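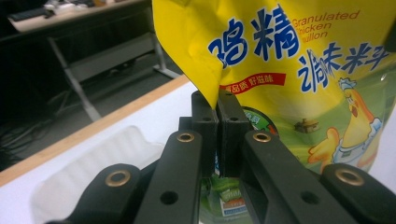

Pantry notes: what to do with a bag of chicken bouillon

Members of the Kershaw Street Supper Group cook from a shared pantry, and the item we get asked about most is the granulated chicken bouillon. It comes in a yellow and green bag with two big blue characters on the front that mean "chicken essence". If you grew up with stock cubes it can look unfamiliar on the shelf, so these are the basics for anyone new to the Sunday roster.

Where it lives

Bouillon goes on the second shelf, left of the rice, along with the white pepper and the cornflour. Please don't put it on the shelf over the stove. Granules pick up steam very quickly and after a few weeks up there you will be chipping at a lump with a spoon.

Once a bag has been opened, tip what's left into one of the tall jars with the clip lids and write the month on a piece of masking tape. If the jars are all in use, press the air out of the bag, fold the top down twice and put a peg on it. Bags that are folded once and left leaning against the flour do fall over, and granules are a nuisance to get out of the shelf liner. Cut the cooking directions off the packet and tape them inside the cupboard door if the old ones have gone missing.

How much to use

Start with less than you think. A level teaspoon in two cups of hot water makes a light broth that is fine for noodles or congee. For fried rice, Kiri Fairweather sprinkles half a teaspoon over the rice once the egg is in, and leaves out the salt altogether. Soy sauce, fish sauce and bouillon in the same pan is too much for most people, so pick two and taste before adding anything else.

It also works well in places where you might not think to use it:

A pinch in the flour before you crumb chicken or zucchini.
Half a teaspoon in the water for steamed greens, with a little oil.
Stirred through mashed pumpkin in place of salt.
In the filling for dumplings, mixed with the pork and spring onion before the cabbage goes in.

Teodor Haugen made the pumpkin for the March supper and there was none left by 7 pm. He used butter as well, and quite a lot of it.

Who can eat it

Read the ingredients panel on whatever bag is open before you cook for a group. Products differ from one brand to the next, and chicken bouillon is off the table for our vegetarians whatever else is in it. We keep a jar of mushroom seasoning beside it with a green lid. The two look much the same once they are out of their packets, so please don't swap the lids. If you have used bouillon in a dish, write it on the card that goes in front of the serving bowl. Anyone watching their salt will want to know too.

Shopping and swaps

Chepkoech Kariuki does the dry goods run at the start of each month. If you finish a jar, add it to the list on the fridge and she will pick up another bag. Please don't buy extras on your own and claim them back, as we ended up with 13 bags of cornflour that way last winter and are still getting through them.

We are short of clip-lid jars at the moment. Clean ones with a good rubber seal can be left in the crate by the kitchen door any time before supper. Lids without jars are no use to us.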